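Jarkside Open Day: Frequently Asked Questions

When is it?
March 17, 2022. Demonstrations run in groups of 10.

Do I need to register?
Yes. Use the Uvus visitor form.

What does the two-arm station handle?
Small electrical parts: round circuit boards, wired cylindrical components and cable harnesses. 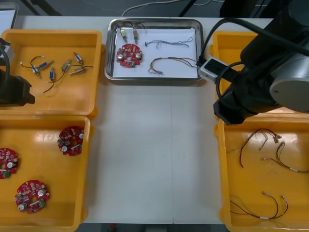
Two-arm station: parts in yellow trays, steel tray at the far side of the table.

Can I touch the parts?
No. Stay behind the floor line.

Is there parking?
Yes, in Lot 2.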